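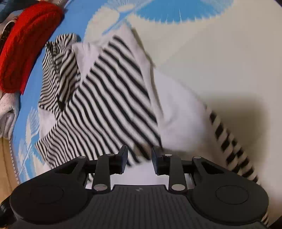 Figure 3. Black-and-white striped garment laid over a rounded, fabric-covered surface. The spacing and direction of the stripes change from one part of the garment to another.

4.2 Striped garments and the judgment of finish

The second part of the household study dealt with garments that carry a regular printed or knitted pattern. Plain garments were covered in Section 4.1, where participants were asked to lay out, smooth and fold cotton and knit tops in solid colors. Patterned garments were kept apart at the planning stage. Pilot work at the Hirkmont site had suggested that people look at a striped top differently when they decide whether it is ready to be folded, and the main study was arranged so that this could be tested.

Each participating household received the same written instructions. Clothes were to be handled in the room where they were normally sorted, on whatever surface the household normally used. The instructions did not call for a table. Many households worked on a bed, a sofa or an upholstered seat, and these soft surfaces were recorded as a separate category. A garment placed on a rounded, padded support does not lie as it would on a board, and the edges tend to follow the curve beneath them. In Figure 3 the garment rests on a rounded surface, covered in a blue and pale cream print, with a large ribbed panel lying over a folded section in much finer stripes.

The study recorded 560 handling episodes in total. Of these, 275 involved a garment with stripes over at least part of its area. The remainder were plain, or carried a pattern too irregular to be used for the purposes of this section. An episode began when the garment was first touched and ended when the participant moved on to the next item. Participants marked the end themselves by a spoken word, and no limit was placed on the time taken.

4.2.1 Stripes as a guide to tension

Stripes give the person folding a simple reference. When a ribbed cloth is pulled, the lines spread apart, and when it is left slack they draw together. A difference in spacing across one panel can therefore mean that the cloth is stretched on one side, that it is turned away from the viewer, or that the pattern was made that way. These three causes are difficult to separate by eye. The large panel in Figure 3 has broad, widely spaced stripes at the right and thinner, closer ones toward its lower left corner. We did not attempt to assign a cause to this difference from still pictures alone, and the coding sheet contained an entry for "spacing varies, cause not determined."

Participants were less cautious. In the interviews that followed the sorting sessions, most said that uneven stripes meant the garment had been "pulled" and needed to be laid down again. Several described lifting the garment by the shoulders and letting it drop, then starting over. This happened with striped tops far more often than with plain ones, even where the coders judged the amount of wrinkling to be the same. The pattern made small faults easy to see, and people acted on what they could see.

Direction was treated in much the same way. Where a crease crossed a striped area, the lines on either side of it met at an angle, and participants used this angle to find the crease and press it out with the flat of the hand. On plain white cloth the same crease was often left alone. A garment that combined both kinds of cloth was usually smoothed first in its striped parts, and in a number of episodes the plain parts were never touched at all. Folds in the plain cloth show mainly as soft shading, as they do in the white area at the right of Figure 3, and participants rarely mentioned them.

4.2.2 Garments with more than one stripe

A smaller group of garments carried two or more stripes of different widths. The coding of this group raised a problem that had not come up in the pilot. When fine and bold stripes lie close together, a coder may read them as two garments placed one on top of the other. The reverse error also occurred, and two separate tops in similar colors were entered as one. After the first round of coding, 42 episodes were returned for a second reading on these grounds.

The revised rule asked coders to follow an edge before they looked at the pattern. If an edge could be traced from one stripe to the other without a break, the parts were entered as one garment. If it could not be traced, the entry was marked as open and settled from the household's own list of items. Narrow bands and strips of trim were often the most useful parts for this purpose. They keep their width better than a panel does, and they can be followed where the larger areas of cloth have bunched.

Places where two striped layers lie side by side needed a further note. The bars of one layer fall between the bars of the other, and the result can resemble a check. The diagonal strip at the right of Figure 3 has this staggered look. Coders were told to record such places as layered stripes and to leave the category for checked cloth to garments that were listed as checked by the household.

4.2.3 Effect of the surface beneath

The pattern of the supporting surface was recorded along with its shape. A printed cover under a plain garment caused little difficulty for participants. Under a striped garment it drew more comment, especially where the print and the stripes were close in scale. Households in the Pelkonen group, who mostly sorted clothes on beds, sometimes spread a plain sheet or towel over the cover before they began. The Faralgate households did this less often and worked directly on the furniture.

Shape had a clearer effect. On rounded surfaces participants folded in fewer steps and accepted a looser result. Some carried the garment to a second, flatter place to finish it, and these episodes were kept in the count under the surface where they had started. The folding times for both groups are reported in Section 4.3, together with the ratings of finish given by the participants at the end of each session.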